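Zulau Sample Cups, small, translucent

A small plastic cup, sold in sleeves of 26. It has an open top, no handle and no ambitions. We stock it for rinses, dye tests, paint water and anything else that needs to sit still for ten minutes without being drunk by a colleague.

The plastic is translucent, so you can judge a colour from the side as well as from the top. Pale liquids show up best against a white worktop. Dark ones look like coffee, and we ask that you label them.
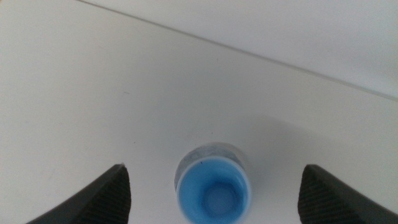 Citent Supplies / Bench Consumables Team

Milky blue in a Zulau cup, seen from over the rim. Ours come with a light frosting to the wall, which some customers have reported as a fault. It's the finish. A cup that has spent a winter on an open shelf will also have dust in it, and that one is yours to rinse out.

Order code: 214
Sleeve: 26 cups
Lids: sold separately, and often forgotten
Dishwasher: once, if you're curious

Not for hot liquids. Takumi Hayashi tried it with soup in November and has asked us to leave the warning in.

If you want something heavier, the Hamada beaker costs more and survives being dropped. Both fit the Drurnari tray, though the Hamada needs a bit of a push.

Split sleeves can't be returned. For orders of 31 sleeves or more, write to Stella Minja at the trade desk, who will ask what on earth you're doing and then give you a discount.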